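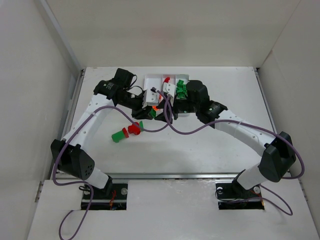 白いトレーの上で向かいあう2本のロボットアーム

幽霊船ってなに?
文:ウスティナ・ホロベツ 2025年9月8日

幽霊船。ゆうれいせん、と読みます。だれも乗っていないのに海をすすむ船のこと。昔話にも、マンガにも、よく出てくるよね。

今日はいそいで説明します。夏休みのあいだに質問がたくさん来たので、まとめて。

まず、幽霊船には二つの種類があります。

一つめは、お話の中の幽霊船。きりの夜にぼうっと光ってあらわれて、近づくと消える。ほかの船の人がそれを見ると、悪いことがおきる。そう言いつたえられてきました。
二つめは、本当に人がいなくなった船。あらしで乗組員がボートににげたあと、船だけが流されていく。こっちは今でもときどきあります。こわいというより、ぶつかるとあぶない。

オンスカの港のお話

オンスカの港には「チェカヴェロ号」という船の言いつたえがあります。魚をとる船でした。8月の終わりのあらしの晩に出ていって、帰ってこなかった。それから45年たったころ、りょうしのおじいさんが、沖に古い船の明かりを見たと言いだした。マストが二本。帆はぼろぼろ。風がないのに、すうっと動いていたそうです。

村の人はどうしたか。浜で火をたきました。チェカヴェロ号が帰り道をまちがえないように。今でも夏の終わりに火をたきます。去年は700人もあつまりました。やきとうもろこしの店も出ます(おいしい)。

で、本当に見えたの? うーん。見た人がうそをついたとは思いません。でも、海にはふしぎな見えかたをするものがいろいろあるんです。

しんきろう

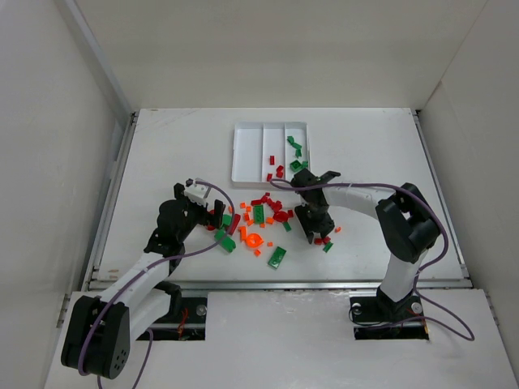

漢字だと「蜃気楼」。むずかしいから書けなくていいです。海の上に、つめたい空気とあたたかい空気がかさなることがあります。すると光がまがる。まっすぐ来るはずの光がまがって目にとどくので、遠くの船がういて見えたり、さかさまに見えたり、びよーんと長くのびて見えたりします。空をとぶ船の話は、しんきろうだったのかもしれない。

ためしてみよう。コップに水を入れて、ストローをさす。横から見ると、ストローがおれたように見えるでしょう。空気の中でも、にたようなことがおこります。

セントエルモの火

かみなりが近いとき、マストの先が青白く光ることがあります。火ではなくて電気のしわざ。昔の船のりは、神さまのしるしだと思ったり、幽霊だと思ったり。音は「ジジジ」。ちょっとこわい。

夜に光る海

夜光虫という、とても小さな生きものがいます。波にゆられると青く光る。船がとおったあとも光るので、光の道がのこったようにみえまます。知らないで見たら、びっくりするよね。

じゃあ幽霊はいないの?

わかりません。いる、という証こはまだ見つかっていない。でも、しんきろうで全部の話が説明できるわけでもない。チェカヴェロ号の明かりも、何だったのかわからないままです。

わたしの考えを書きます。帰ってこない人をまっている家族は、沖に明かりが見えたら、あの船だと思いたくなる。お話をくりかえし話すうちに、帆がぼろぼろになったり、マストがふえたりもする。じっさい、ウスティナ・トカチェンコさんがあつめた古い話では、マストは一本でした。いつ二本になったんだろう。しらべ中。

よくある質問

Q 幽霊船を見たらどうするの?
海の上なら、船長さんに言う。岸からなら、おとなの人に言う。自分で見にいくのはだめ。ぜったいだめ。

Q 幽霊船は音がしますか?
お話によってちがいます。鐘がなる話が多いかな。オンスカのは、しーんとしています。

Q 船の大きさは?
チェカヴェロ号は、言いつたえでは長さ90歩。子どもの足でか大人の足でか、書いてない。こまる。

ことばのメモ
乗組員(のりくみいん)……船ではたらく人
帆(ほ)……風をうける大きなぬの
マスト……帆をはるための高い柱
沖(おき)……岸からはなれた海のほう

家のちかくの海や川にも、ふしぎな船の話があるかも。おじいちゃん、おばあちゃんに聞いてみて、わかったら手紙で教えくださいね。次は「灯台のゆうれい」を書くよていです。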